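Ondaneck

Ondaneck is a two-armed robot built in a shared workshop in Clivavham by Sigrun Rustad and Lovisa Halvorsen. It is used for small household tasks such as pouring drinks and moving cups. The name refers to the whole setup, including the arms, the grippers and the control software.

History

Rustad began the project in August with one secondhand arm. Halvorsen joined after she wrote a program that let a second arm share the same work area. The first working version was shown to other workshop members on September 15, 2022. An earlier design with both arms on a single post was dropped when the elbows kept meeting.

Design

Each arm carries a black gripper on a green 3D-printed bracket. The brackets went through 12 versions, most of which cracked at the bolt holes. One print takes almost 66 minutes. Cables are held to the brackets with white zip ties, which are cut and replaced whenever a gripper is removed for service.

The work area is covered with interlocking foam tiles. The builders chose foam after a dropped mug chipped the floor.

Software

The control program, called Juvgate, runs on an ordinary desktop computer. It stores up to 100 recorded motions, and each one can be played back at full or half speed. Pouring is split into 2 recordings, one for each arm.

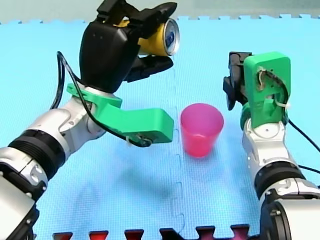
Ondaneck's left gripper holding a yellow can above a pink cup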